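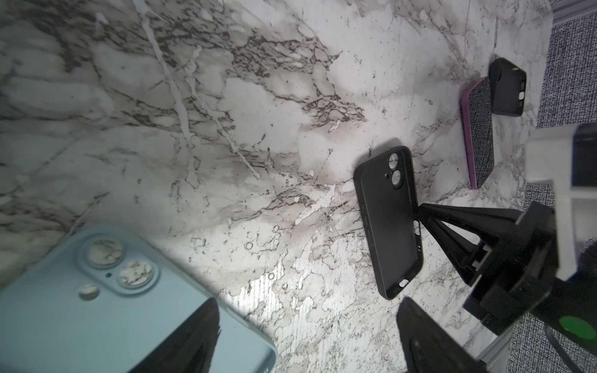
안녕하세요, 이번 주도 화장대 앞에서 너무 오래 앉아 있었던 사람입니다. 지난 호에서 예고한 대로 오늘은 크림 블러셔 얘기예요. 파우더만 10년 넘게 쓰다가 올봄에 드디어 갈아탔거든요!

시작은 Kakeo의 리퀴드 블러셔였어요. 색은 정말 예쁜데 (말린 살구에 우유 한 방울 탄 느낌?) 마르는 속도가 너무 빨라서 한쪽 볼 바르고 거울 한 번 보면 이미 늦어요. 저처럼 손이 느린 분은 꼭 한쪽씩, 점 두 개만 찍고 바로 두드리세요. 세 개 찍었다가 회사 화장실에서 휴지로 닦아낸 적이 있습니다.

그다음이 Lirik의 스틱형. 요즘 제 파우치에 들어 있는 건 이거예요. 손가락으로 대충 발라도 경계가 안 생기고, 파운데이션 위에 올려도 밑이 밀리지 않아요. 다만 오후 네 시쯤 되면 색이 반은 날아가 있으니 수정은 각오하셔야 해요. 저는 귀찮아서 아침에 조금 진하게 바르고 나가는 편인데, 엘리베이터에서 만난 팀장님이 어디 뛰어왔냐고 물으시더라고요...

Kelmendi는 기대를 많이 했는데 저랑은 안 맞았어요. 펄이 생각보다 굵어서 모공이 다 보여요. 피부결 좋은 분들은 오히려 반하실 것 같기도 하고요. 매장에서 테스트해 보고 사시길 권해요. 손등 말고 볼에요. 손등에서는 저도 예쁘다고 난리였답니다.

바르는 순서 질문이 제일 많았죠. 저는 선크림, 얇은 파운데이션, 크림 블러셔, 그 위에 파우더를 콧방울이랑 이마에만 해요. 볼에 파우더를 얹으면 모처럼 만든 촉촉한 느낌이 사라지더라고요. 지속력이 걱정되면 같은 계열의 파우더 블러셔를 큰 브러시로 한 번만 쓸어 주세요. 브러시는 Hinby 90번을 쓰는데 털이 꽤 성글어서 진하게 뭉칠 일이 없어요.

그리고 메이크업 아티스트 Fatos Georgiev의 온라인 강의를 들었는데, 블러셔를 눈동자 바깥쪽 선보다 안으로 들이지 말라는 말이 기억에 남았어요. 그대로 해 봤더니 얼굴이 확실히 덜 부어 보여요. 동그란 얼굴인 분들, 내일 아침에 당장 해 보세요!

3월 구독자 설문에는 197분이 답을 보내 주셨어요. 가장 궁금한 주제로는 립라이너가 뽑혔고요. 다음 호에서 다룰 테니 써 보고 망한 제품이 있으면 금요일까지 답장으로 알려 주세요. 망한 얘기 특히 환영합니다.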